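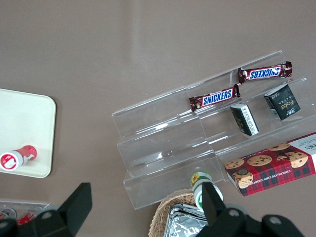

Bench notes, Tancombe, December 29, 2020

Spent the morning going through the Holbridge good-practice sheet for two-arm handling cells. It has 25 rules. I came in doubtful and I'm leaving doubtful, but a few of them earn their place, so I'm writing down which.

Rule 3, fixed layout. Says every item gets a marked home position and goes back there before each run. Fine on paper. With mixed packaging on an acrylic stepped shelf, candy bars and small boxes side by side, "home" is wherever the thing settles. I'd ask for a tier and a facing direction and leave it there. We logged 936 runs under the strict version in June and I still can't find one result that depended on it.

Rule 8, clear approach. Keep open table between the pick item and its neighbors. This one I believe. The sheet never says how much open table, so people read it however suits them. My version: if both fingers can't come down open without passing over another item, move the item. Applies to anything with a rim too, trays and baskets both.
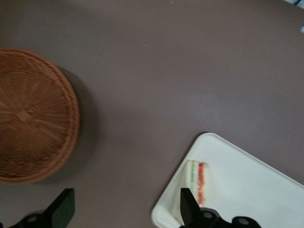 Rule 11, soft food

The sheet lumps sandwiches in with "deformable goods" and gives one grip limit for the lot. I don't buy it. Bread with a filling and a foil pouch have nothing in common except that you can ruin both. Want separate limits, and want whoever wrote the number to say what they squeezed to get it. Asked Brirkaldale for their source. They sent back the same sheet.

Stop button

The rule says "within reach of the operator." Reach from where? Seated, standing, leaning over the cart? Ours is the big red one on the yellow panel at the side of the table, and I'd sooner the rule said that you must be able to hit it without putting an arm over the table. Also nothing in there on loose cable at the table edge. There should be. 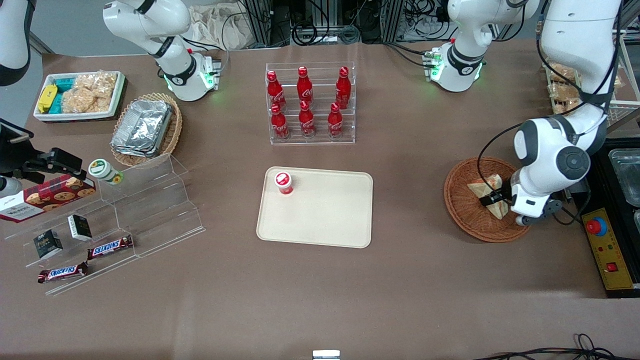 Liepiņa disagrees with most of this and wrote in the margin that a vague rule people follow beats an exact one they skip, and that the fixed layout was never meant to improve results, only to let a second person set the table up the same way. Fair enough on the second part. Then the sheet should say so.

To do: redraft 3, 8 and 11, one line each. Leave the rest alone until somebody shows me a run that failed for want of them.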